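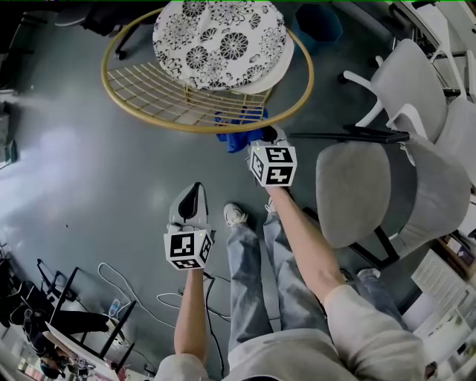 Does the Pekico handheld gripper kit include replacement finger pads, or must they be ordered separately?

Our department is considering the purchase of two kits under the Wurnora service plan. The product page lists the grippers, the cables and the marker cubes, but it makes no mention of pads. We expect to use the kits mainly for handling cloth.

Posted by Brirngate Purchasing

Wiegand Support Desk
Replacement pads are supplied with the kit. Each kit contains one spare set, packed beneath the foam insert in the lower tray. Further sets may be ordered through the Wurnora portal, and orders placed before Saturday are sent out the following week. The service plan covers pads that separate from the finger within 30 days of delivery. It does not cover ordinary wear. Please have the serial number of each gripper ready when submitting a claim.

Birutė Jõgi
The above agrees with our experience. Our laboratory has operated 2 kits under the same plan and replaces the pads after 2000 grasps, in accordance with the maintenance sheet. Thin fabric began to slip somewhat earlier than that. Purchasers who work chiefly with textiles are advised to order additional sets at the outset, as our August order took 7 working days to arrive.

tmarsh
Check the tray under the foam. We missed ours and paid for a second set.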